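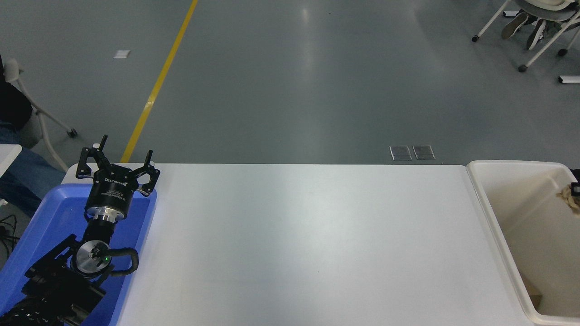

Cluvau is my attempt at a tidy data set of old car road tests, the kind where a magazine kept a sedan for a week and printed the numbers in a box at the end. I started it because I wanted to know if the cars I grew up with were as slow as I remember (they were, mostly) and then I couldn't stop typing. The usual trouble is that every magazine measured things its own way, so the columns never line up. My rule for sorting a new issue is a single spot on my desk: it goes in there first, and it stays there until I've read the test all the way through, footnotes included. I used to type as I read, and I made a real mess of the braking distances that way!

What's in it

One file, roadtests.csv, with a row for each car as tested. There are 79 cars so far, from 21 magazine issues. The same model can show up more than once if it was tested with a different engine or gearbox, and I've left those as separate rows on purpose.

Columns

car_id: a short code I made up, never reused
model_name: as printed, typos and all
gearbox: manual or auto
zero_to_sixty: seconds
stop_from_sixty: feet
mpg_test: what the testers got, not what the brochure said
price_as_tested: dollars in the year of the test, no inflation math
notes: my own rambling, skip it if you like

Blank means the magazine didn't print a number. It never means zero. Please don't fill the gaps with averages and send it back to me, I've had that happen and it took an evening to undo.

Things to watch out for

The Istbridge tests were run with two people in the car and the Bassi ones with just the driver, so don't line up their acceleration times and call it a day. Bassi also changed its fuel route partway through, and I mark the later tests with "new route" in the notes. 23 rows have prices I converted from another currency, and those say "converted" in the same place. I'm still not happy with the rate I used.

Road noise isn't in here at all. I had it in an early version, but half the figures were taken at 53 mph for some reason and the other half didn't say.

Changes

Mar 14, 2023: added the wagons, fixed the swapped gearbox entries, renamed the mpg column. If you have a script called Arov from the old folder, it looks for the old column name and will fall over, so grab the new one.

Next up is the diesel issue, hopefully in April. Corrections are very welcome, just include the issue and page number so I can look it up.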